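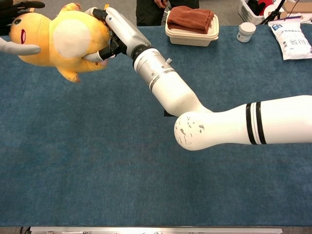 Issue 56, page 2

Reading time: 2 minutes

Leonie Pichler has spent most of June deleting code. She writes the grasp planner at Fidow, and the version she inherited ran to 2000 lines, a fair number of them arguing with each other.

"There was a special case for mugs," she says. "There was a special case for the special case for mugs."

Plush toys finished it off. A hand with several fingers can close on a yellow plush and hold it up over the table, and the old planner would still report a failure. It compared the final finger angles with a model of a rigid object, and a soft belly doesn't have the manners to stay rigid.

"It would be holding the thing in the air and telling me it had missed," says Pichler. "I've worked with people like that."

Her replacement, called Tromo, drops the shape model once contact is made and watches joint torque instead. It replans up to 135 times a minute, a figure her colleague Kamran Khokhar considers showing off.

"Most of those plans are the same plan," he says. Khokhar looks after the logging tools, so he's the one who has to store them.

They have since agreed to log only the plans that differ. Pichler calls this a compromise. Khokhar calls it his idea, and has the Sunday email to prove it.

Is the mug code gone, then?

"It's commented out," she says.

Recent items
Ambros Marti on calibration and other grudges
Prelach drops its simulator, keeps the name
Emil Gisler: why our colour thresholds lied
Letters: Ellwood readers on tabs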